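**Doltincombe, November 19, 2020** -- The snack swap is back, and this year it's going door to door! If you came to the August one at the Kavanagh building, you'll remember the long tables and everybody digging through the same bowl of pretzels. No bowls this time. Every household that signed up gets a box packed by another household, full of sealed, single-wrapped treats, and you don't find out whose box you have until you open the lid and read the card.

I signed up late and still squeaked in. There are 77 boxes going around, which is a lot more than I expected when the notice went up in the Fordale Street laundromat. The rules are short: nothing homemade, nothing that melts, nothing that needs a fridge, and please try to put in at least one thing your neighbors may not have tasted before. I think that last rule is the whole fun of it.

Here's a good box. It's a red cardboard box with a nice mix of sweet and spicy -- a Trolli candy bag, a white package of 麻辣王子 (those are spicy strips, go easy if you're new to them), some little blue-wrapped snacks tucked in between, and a round yellow sponge cake in clear plastic. The label on the cake reads 原味蛋糕, or "original flavor cake." I love a plain sponge with coffee, so I'd be very happy to find that one on my porch.

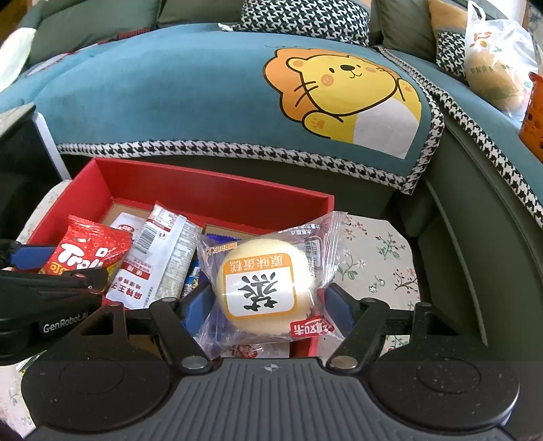
## Getting your box in

Drop-off is at the Geltbridge side door of the library, the one by the bike rack. Tape your lid shut and write your box number on top in big dark marker. Your number is in the confirmation email (mine went to spam, so check there). Please put the household card inside, on top of the snacks, with your first name and anything you'd like to say. Last year's cards had recipes, jokes, and one very long argument for licorice.

If there are nuts in anything, write NUTS on the lid. Same goes for peanuts and sesame. When the package isn't in English, a sticky note with a quick translation is a big help to whoever gets it, especially for the hot stuff!

The spending limit is still $7 per box, and plenty of people come in under that by splitting multipacks with a neighbor. The corner grocery on Fordale Street has a shelf of single cakes and candy set out by the register, and the import store in Geltbridge has the good chili snacks in the back aisle, past the noodles.

## If you missed sign-up

There's a waiting list taped inside the library door. Add your street address and a phone number, and you'll get a call if a spot opens up. Spare boxes are stacked underneath -- take one, they're free.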